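1/ I am packing my desk this October, after almost 300 days in the small room in Derkivham. The new room is only 2 streets away, but everything must still go into boxes.

2/ I started with the books, and this was a mistake. A full box of books I could not lift from the floor. Now I put books in the bottom, only one layer, and light things on top.

3/ Then the drawers. I found 43 pens. I tested all of them on the back of an envelope and kept the ones that write well. The others I threw away without feeling sorry.

4/ For the boxes I asked at Quách, the grocery on the corner. They keep the clean ones behind the counter until evening, and they gave me as many as I could carry.

5/ My rule for the last box: small things go in last, and the tape stays next to the box. Before, I lost the tape two times under paper and had to stop everything to look for it. 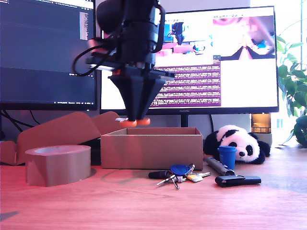

Skarnik
@skarnik_moves

6/ The desk in the middle of the work. Box open, tape standing beside it, another piece of cardboard at the back. The keys I keep in front, where I can see them. The small blue cup I want to wrap in a sock.

7/ Does anybody know if it is better to tape the bottom of a box with one line or with a cross? I did one line until now and I am a little worried.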